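History of Food Keeping, handout for lecture 6
Please read before the seminar. The questions at the end are for discussion only.

1. Why keep food at all
Before the modern kitchen, most work in a house between harvest and winter was the work of keeping. Grain was dried, cabbage was salted, meat was smoked, fruit was boiled with honey. These methods look different, but all of them make life hard for the small organisms which spoil food. They take away water, or air, or warmth, or they add acid.
Bread is a special case. It is baked to be eaten soon, and in many villages it was baked only once in two weeks. The old loaf was not thrown away: it went into soup, or it was dried a second time in the cooling oven.
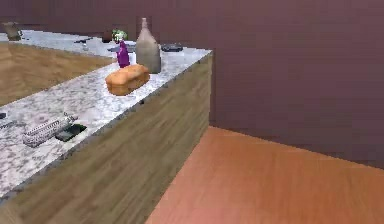 Fig. 1. Bread and a bottle on a kitchen counter.

2. The sealed jar
In the lecture I spoke of a household book from 1808, kept by the wife of a miller named Duda. She writes down 61 jars of plums and pears, closed with cork and wax. She did not know why heating the closed jar helped. She believed that the fire "tired the air". We should not smile at this too quickly - her method was good, although her explanation was wrong. Please remember this difference between practice and explanation, we will need it again in the part on salt.

3. Cold
Cold does not kill most organisms, it only slows them. People used cellars, wells and streams, and later ice cut from lakes in February and stored under straw. The ice trade made cold a thing which can be bought. The home refrigerator came much later, and it changed shopping as much as it changed cooking, for a family could now buy milk for several days.
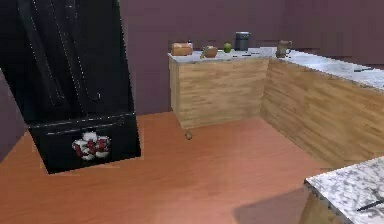
Fig. 2. A refrigerator with the freezer drawer at the bottom.

4. Salt and acid
Salt pulls water out of the food. In cabbage it does a second job: it holds back the harmful bacteria and lets the useful ones work, and these make the acid. For this reason the amount of salt matters. With 2 per cent of the cabbage's weight the fermentation goes well in a cool room. With much more it becomes very slow.

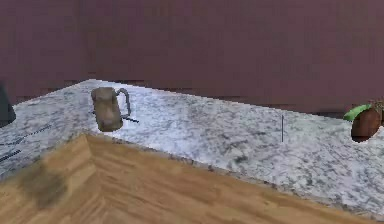 Safta Dinu

A word on sources. Household books were written by people who could write, so they tell us little about poor kitchens. For these we must use court papers, lists of goods after a death, and songs. A list that names one barrel and no jars is also telling us something.

5. Smoke
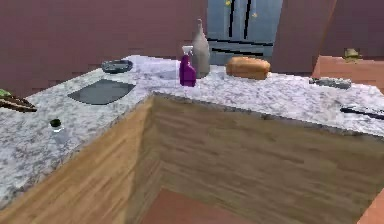 Smoking needs patience and a low fire. The smoke itself protects mainly the surface, and the inside is protected by drying and by the salt put on before. Beech and oak were preferred in the regions we study; pine was avoided for its bitter taste.

For discussion
Which of the methods above could a family without land use?
Why did salting continue in houses which already had ice?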